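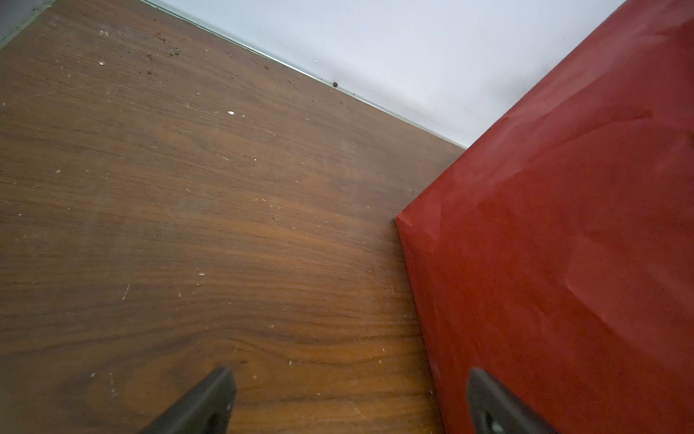

Hadi Kassab starts every floor at the wall. When I arrived for our talk he was on his knees in a back hallway, a hand brush in one hand, and he asked me to wait until he reached the corner.

"People sweep the middle because the middle is what they see," he told me. "But the crumbs live along the baseboard. You walk, the air moves, and everything small goes to the side."

He has cleaned apartments between tenants for 7 years, first for a company called Goossens and now under his own name. Last year he wrote down each floor he finished in a notebook, and the total was 955. He showed me the pages for March. There were colours for the type of floor: brown for wood grain, blue for tile, and a small cross when something had to be done twice.

I asked what is difficult about a brown floor. He laughed a little.

"It is a liar. Dark dirt disappears in the grain, so you think you are finished. Then you look from low, with the light from the side, and you find it. White bits are more honest, you see them from the door."

His method is simple. He brushes along the wall first, with short strokes, then pulls everything to one pile. After this comes the vacuum, a Rutik he bought used, with the hard floor head. The mop is last, and it must be almost dry. "If water stands at the edge of the boards, the edge will lift. Maybe not this month."

About scratches he is calm. Thin pale lines he leaves alone, or he rubs them with a little Brumard oil on a cloth if the owner agrees. "An old client wanted me to make her floor like new. I said, madam, you have two dogs and a piano."

He has stronger opinions on boxes and other big things that stand on the floor. He moves them, always, and cleans under — even if they go back to the same spot one minute later. He lifts and does not push, as one grain of sand under a corner can draw a line across the whole room.

Before I left I asked if his own home is so clean. He thought about it for some time.

"The kitchen, yes," he said. "In the hallway my son takes off his shoes."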